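Dace Stankevičius
August 10, 2019

I've had three people ask me this week how to start sorting out a parent's papers, so I'm going to put it all in one thread and link to it from now on.

Background: my mother moved out of the house on Tirnell Road in April. She's fine, she's in a two-room apartment and likes it. The paper was another matter. 28 boxes, most of them from the basement.

First thing I did was stop reading. If you read every letter you will be there until Christmas. Pick it up, decide what kind of thing it is, put it in a pile.

My piles were: legal and property, tax, medical, photos, letters, and recycling. I had a seventh pile called "ask Mom" and it got too big. Limit that one to what fits in a shoebox.

Legal and property comes out first and goes into a folder you can carry. Deed, title, birth certificates, military papers, the will if there is one. I found her marriage certificate inside a manual for a Gonier dehumidifier.

So yes, flip through the manuals before you toss them. Cookbooks too. I got 70 dollars in fives out of one cookbook and a savings bond out of another.

Tax: check with whoever does their taxes before you throw anything out. My mother's accountant gave me a year and said anything before it could go, apart from papers on the house itself.

Bank statements from 1983 can be shredded. I burned out a small office shredder on the second day and ended up paying a shop to do it by weight. Should have started there.

Medical was easier than I expected. I kept a current medication list, surgery dates, and vaccine records. The old bills that were paid went in the shred bag.

I moved everything upstairs and worked at a table instead of on the basement floor. My back improved right away. Clear the table every night, even if it means a pile goes back in its box half done.
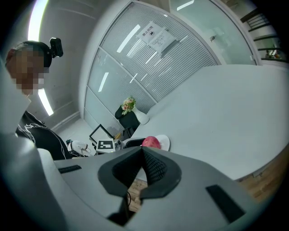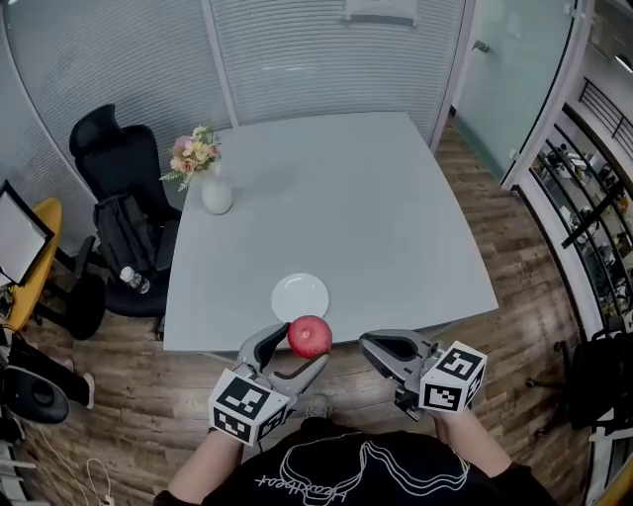
Photos next. There were 3,000 of them, counting slides. The scanning place charges by the piece, which is why I know the number.

I did not scan 3,000 photos. I scanned 500. Out went the blurry ones, the doubles, and most of the landscapes. A lake with no people in it is just a lake after forty years.

Write names on the back in soft pencil, not pen. Pen comes through, and if the prints are stacked it ends up on the next one.

Do the names with your parent while you can. We did this over the phone at first and it was hopeless. In person, an hour at a time, it went fast. She knew everyone at the Akpalu wedding, including the band.

Letters were the slow part. I kept all of my grandmother's and put them in date order by postmark. My own letters home from college I read once and got rid of. Opinions differ on this – my brother thinks I should have asked him.

Storage: I bought acid-free boxes for the letters and photos and used regular file boxes for the rest. Label the short end, because that's the side you see on a shelf. Nothing goes back in a basement.

I also typed a one-page list of where everything is and gave a copy to my brother and one to my mother. She keeps hers on the fridge.

Someone asked about software. I tried Tesum for a month and went back to plain folders with the year first in the name. If you already use something, stick with it.

Total time was five weeks of evenings plus two full weekends. I have one box left and it's all keys. If anyone has a system for keys, let me know.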